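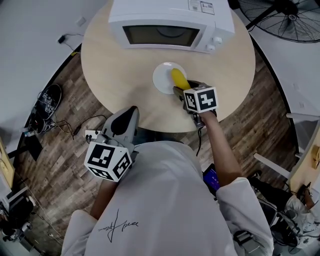 Table station, microwave and plate

Filed under: Gallery / Small Kitchens / Tabletop Setups

The microwave corner, October 19, 2020

The Zerine layout puts a compact microwave on a freestanding round table and leaves out the built-in cabinet entirely. The gallery covers the table, the oven, the plate and the floor area next to them. Notes on dimensions and power come from the fitting sheet and apply to this room only.

Table. Round top in light wood, with the oven on the far side and the working space in front of it. A round top gives up some storage at the corners, but there is no corner to walk into, and a plate can be reached from most of the edge. The fitting sheet asks for a top that stays level under load. We check it with the oven door open, which moves the weight toward the front feet.

Oven. White case, dark glass door, two round white knobs. Knobs were preferred over a touch panel for this layout. The setting can be read without a display, and there is no clock to reset after the outlet has been switched off. The supply figure on the Zerine sheet is 1270 watts input, and the line should not be shared with a kettle or a toaster.

Plate. Round, white, set down directly in front of the oven. The plate position matters more than it seems to on paper. If the plate is too close to the door, the door cannot swing past it. If it is too far forward, it ends up at the edge of the table, where sleeves and elbows pass. The Zerine sheet gives 34 cm of clear depth in front of the oven, measured from the closed door. That figure was raised in August after the first version proved tight with larger plates.

Floor and cords. Brown wood-patterned planking, with power strips on the floor to the left. Cords on the floor are the weak point of any freestanding table. The Vomach cord guide calls for a run along the wall wherever the length allows it, and for strips to be kept out of the standing area. Both are easier to do before the table goes in – moving a loaded table to free a cord is slow work.
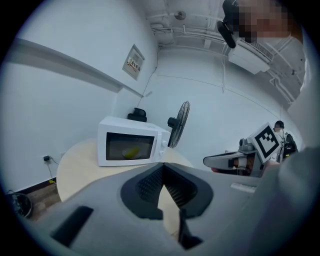

Loading is a short job at this height. The yellow piece sits on the round glass turntable and shows through the tinted door, so a check on position does not require opening it again. Items with some length to them go across the middle of the turntable. An end that hangs over the rim can catch the side wall and stop the rotation.

The black standing fan is behind the oven and to one side. In a small room this is a fair place for it, provided the oven vents are left clear and the fan cord is not routed under a table leg. The fan is not part of the Zerine parts list and can be left out.

The top of the oven should be treated as a short-term shelf only. Small, light things are acceptable between uses. Anything that covers a vent is not, and the Vomach guide is strict on this point.

Related layouts: Fodor (wall shelf, single outlet) and Dratano (rolling cart, 49 cm top). The Dratano cart suits rooms where the table has to be cleared daily, but its top is too small for an oven and a full-size plate side by side.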